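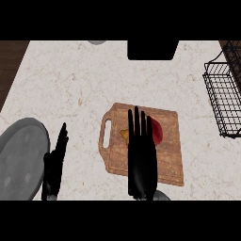
Print this page | E-mail this page

Dosska household chores programme
Progress report to the Trunetti fund, spring quarter
Prepared by Busisiwe Nkuna

Dear Joris and everyone at the fund,

Thank you for your patience while we got this one written up. It has been a full quarter and a cheerful one, and I'd rather send you a slightly untidy report in April than a beautiful one in June. You asked us last time for a plain answer to a plain question – can a pair of machine arms clear up and help out in an ordinary kitchen yet? – and the plain answer is still "some of it, on a good day". I'll try to say which parts.

We planned 500 simulated runs of the kitchen tasks and completed 361. The shortfall is mostly down to the fortnight we lost moving everything over to the new Drindum simulator, which was slower going than I had promised you and which I take on the chin. Of the runs we did complete, 83 were food-handling tasks, and those are the ones I know Joris Goossens is keenest to hear about.

Picking up food is harder than picking up a mug, and it remains the part of the work where we learn the most. Shapes are awkward, things roll, and a grip that suits one item is no use for the next. We have kept the layout simple, with a chopping board in the middle of a marble worktop, a wire basket to one side and a big grey plate to the other.

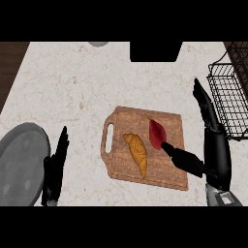

Grip choice has taken up most of our thinking since February, and I'm pleased with where we have got to. The controller now decides for itself which end of an item to go for, and we score that decision separately from the lift. With the red pepper, the right gripper has hold of the lower end, away from the stalk, and the left one is holding nothing at all. That idle left hand bothers me a little, I must admit. A person would steady the board with it without thinking, and teaching the two arms to share a job properly is where I should like to spend the summer.

On money, we are within budget, with 40 hours of computing time carried forward. We have not hired the second tester and would like to move that sum to the two-handed work, if you are happy with that.

Wiping and folding are further behind. Cloth in particular is a misery to simulate and I would not want anyone at Goossens planning a product on it this year.

Could we speak on Tuesday, any time after ten? I can go through the scores then and send the full tables on afterwards.

With warm thanks,
Busisiwe

Print this page | E-mail this page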